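Lenelach Stitch Charts: data card

Version: 3
Last revised: September 2021
Maintainer: Uriel Quezada

Summary

Lenelach is a set of 241 knitting stitch patterns written out twice, once as row-by-row text and once as a chart grid. Each pair was checked by machine so that the text and the grid give the same stitch count on every row. The set covers lace, simple cables and knit-purl textures. Colorwork is left out. So is brioche, which needs a second pass over each row and doesn't fit the grid format.

Contents

patterns.csv: one line per pattern, with the name, family, stitch multiple, edge stitches and row repeat
rows.csv: one line per written row, 1044 in total
charts/: one plain text grid per pattern
key.txt: the symbol key
swatches.csv: gauge readings for 75 of the patterns

Plain wrong-side rows ("purl all stitches") are stored as a flag on the pattern and have no line of their own in rows.csv. Add them back before counting the rows in a repeat.

Grid format

Grids are read from the bottom up. Right-side rows run right to left and wrong-side rows run left to right, as in most printed charts. Every symbol is shown as it looks from the right side of the fabric, so a dot on a wrong-side row is worked as a knit stitch. One character stands for one cell. A cable takes as many cells as it has stitches, and the crossing direction is given in the first cell only. 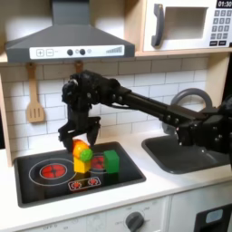

Why do some lace charts have blank cells marked with an x?

The x means "no stitch." Some lace patterns change stitch count from row to row, and the grid has to stay the same width for the parser to read it. Skip the cell and work the next one. The check script leaves x cells out of its count.

Abbreviations

Written rows use one spelling for each move: k, p, yo, k2tog, ssk, sk2p, c4f, c4b. Older sources that wrote "sl 1, k1, psso" were changed to ssk. The two lean the same way and use the same number of stitches, but they don't look quite alike in a smooth yarn. The original wording is kept in the source_text column.

Swatches

All swatches were worked in Tilturis worsted on US 7 needles, over two full repeats plus edge stitches, then soaked and pinned flat. Gauge was read the next day with the pins out. Cable swatches were pinned to shape only, with no stretch. Lace was pinned hard, so the lace readings run wide and should not be used for garments meant to be worn unblocked.

Yarn from a second dye lot was used for the cable group. The lot is recorded in the dye_lot column.

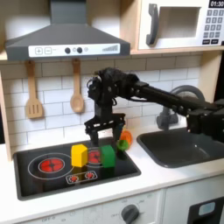

Sepp wrote in to say that the row gauge for the ladder lace patterns looked too loose to be right, and asked whether the swatches had been hung before they were measured. They had been measured flat. Two readings turned out to be typing errors and are fixed in this version.

Known problems

Pattern names are not unique. "Old Shale" and "Feather and Fan" each appear more than once with different rows, and some sources swap the two names. Use the pattern_id column to join files.

The multiple given for cable panels counts the purl stitches on one side only. When you place two panels next to each other, add the second purl column by hand.

Bobbles are coded as a single cell. The number of stitches made inside the bobble is in the notes column, and the check script doesn't read it.
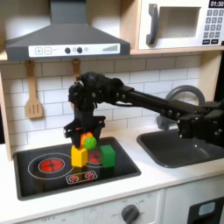
Nupps are handled the same way, except that the closing row is given its own symbol. If you convert the grids with Flendano, map that symbol before the import. It is read as a plain purl otherwise, and the row count will pass the check with the wrong stitch in it.

Planned changes

Charts for working in the round, with wrong-side rows turned over
A left-handed version of the grids
Gauge readings for the rest of the texture group

Corrections

Send the pattern_id, the row number and the wording you think is right. A photo of a swatch helps with cable crossings. Fixes are gathered and put out together, and the next batch is due in May.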